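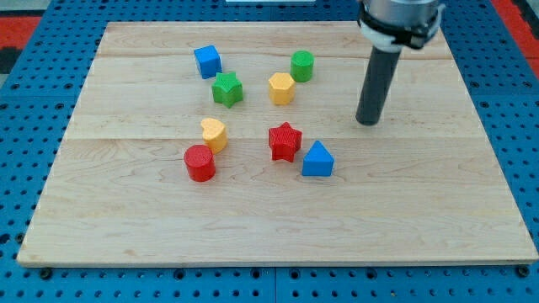
Wood Cutting Boards: Questions We Keep Getting

Do I need a special board oil?

Probably not. Plain food-grade mineral oil from the drugstore does the job. The small bottles sold next to the fancy boards are often the same oil with a nicer label and a much higher price. Read the back. If it says mineral oil and nothing else, you know what you're paying for.

Is wood cleaner than plastic because it "kills germs"?

We'd be careful with that one. People repeat it as if it settles the matter. Wash either kind with hot soapy water after raw meat, dry it standing up, and don't count on the material to clean up after you.

A seller told me their board lasts for 3,000 washes. True?

We asked the seller at Jonbridge who counted, and got a brochure back. Treat any figure like that as advertising until you see how it was tested.

What about the Stunamar finish?

Stunamar says one coat protects the wood for 300 days. Dale Fehr put it on the board he uses every night and it was soaking up water again by the end of January. He may have put it on too thin. He also may not have.

My board is made of several planks glued together. Is that worse than one solid piece?

No. A wide single plank is more likely to cup, and most flat boards are glued up from narrower ones. What you should check is the seams. Run a fingernail across them. If it catches, or you see a dark line opening up, send the board back while you still can.

Can it go in the dishwasher if the label says so?

Some labels do say so. We still wouldn't. Heat and a long soak are hard on glue, and the guarantees we've read tend to leave out "warping from normal use," whatever that means.

How do I fix a warped board?

Wet the side that curves inward, lay that side down on a towel, put something heavy on top and leave it overnight. It works on mild warps, sometimes. We have 2 boards here that it did nothing for.

Are the Yalçınkaya boards worth the money?

They're nicely made. At $748 for the large one, we can't tell you it cuts onions any better than a plain maple board from the hardware store.

Does lemon and salt get rid of smells?

It helps with garlic. With fish, less than you've been told.

Do you get paid by any of these companies?

No. Flundgate offered us free boards in return for a review and we said no thanks.

Answers last checked 6/18/18.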